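Workshop > Cells > Upkeep

February
By the Skallach newsletter desk
4 min read

The technician who looks after the two-armed cell at Skallach likes to start at the bottom. "Everybody wants to talk about the grippers," she told me, pouring us both a coffee, "and I always end up talking about the rail." She has kept the cell going for 14 months now, and she speaks of it a little the way people speak of an old car they're fond of.

Her mornings begin with the toothed rail under the front beam. She brushes it out end to end, then goes over the bolts on both mounting plates with a small wrench. "I used to do that once a week, and then we had an arm that drifted, and I spent two whole days blaming the software!"

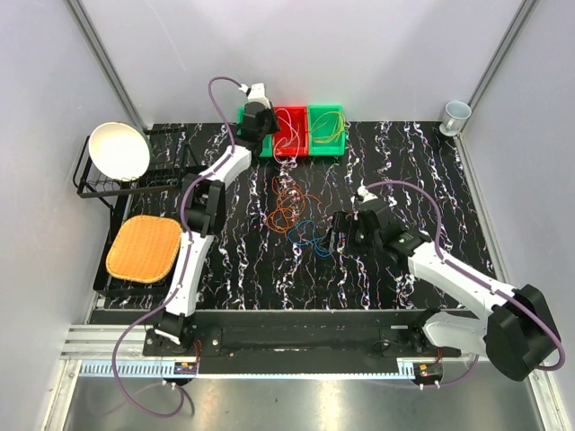 The cables get the most of her patience. Each arm has a purple one running down from the wrist, and she wants plenty of slack where it goes around the elbow. "If it's snug, it's wrong. You swing the arm out as far as it'll go, by hand, with the power off, and you watch the connector. If the connector moves, you start over." She replaces a cable after roughly 200 hours of running, and she writes the hours in a notebook, never mind that Dresent, the scheduling program, would do it for her.

Cord sorting is the job she finds hardest on the fingers of the grippers. She wipes them down at lunch and again before she leaves. "Cords get everywhere," she said. "I dream about cords."

I asked what she'd change. She thought for a good while, and then said she would like a longer bench to work on.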